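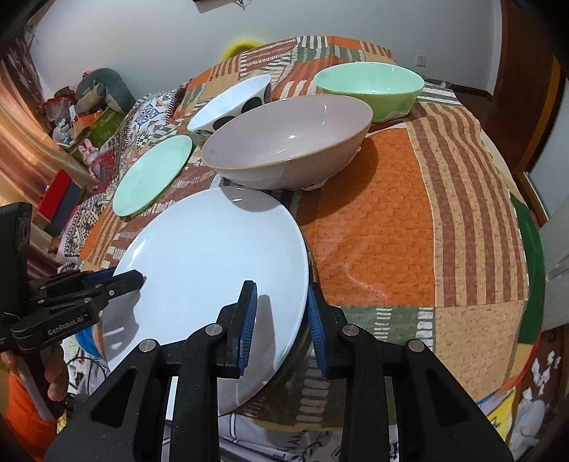 Grinholm Tableware Sessions: README

Two-handed handling of bowls and plates, done by our own home-services staff with a gripper in each hand. Last updated August 15, 2020.

What is in it

There are 1,891 recordings from 229 working sessions, most of them made in July. The dishes sit on whatever soft surface the house had to offer, quilts very much included, and a glossy plate on patterned cloth is just the sort of thing we hoped to get plenty of. Folder names follow the session sheet, and the Bogale folder still uses the old spelling of "saucer" (sorry, it's on the list!).

Why we made it

Dritow is bringing in Zillon, a sorting and stacking arm, at two of its sites, and the people who have handled dishes there for years were understandably uneasy about it. We asked them to do the recording themselves, on paid time, and to tell us which jobs they'd gladly hand over. Stacking came up a lot. Checking for chips they would like to keep, and they are keeping it.

Please use it kindly

Don't use the timings to rate anyone's speed. That was our promise to the crew, and it goes along with every copy.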